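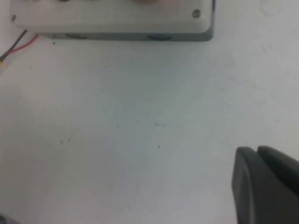 Kahraman
Datenpflege, Projekt Pindik

Pindik: Datenkarte
Stand: 2019-12-28

Inhalt
Pindik enthält 3755 Aufnahmen von Greifversuchen am Tisch. Es geht um kleine Handgriffe aus Werkstatt und Haushalt: Gehäuse anfassen und verschieben, Kabel beiseitelegen, Deckel abnehmen. Die Frage dahinter ist, welche davon eine Maschine heute ohne Hilfe schafft.

Aufbau
Weiße Tischplatte, Greifer mit zwei Fingern. Das weiße Gehäuse mit grauem Sockel hat verschraubte Deckelecken, links gehen ein schwarzer und ein rotes Kabel ab. Die Platte wird zwischen den Läufen nicht gereinigt, kleine Flecken bleiben also drin.

Aufteilung
500 Aufnahmen sind für den Test zurückgelegt. Bitte nicht zum Training verwenden. Der Rest liegt in Ordnern nach Aufgabe.

Bisheriger Stand
Verschieben klappt meistens. Kabel sind schwierig, besonders dünne, die sich beim Anheben verdrehen. Schrauben lösen geht mit diesen Fingern nicht, das macht weiter ein Mensch. Für den Haushalt halten wir das Verfahren noch für zu langsam.

Bekannte Fehler
In 2 Ordnern aus dem März fehlen die Kraftwerte. Die Namen der Aufgaben folgen noch dem alten Schema von Trokeo. Das Einleseskript skilik kennt beide Schreibweisen.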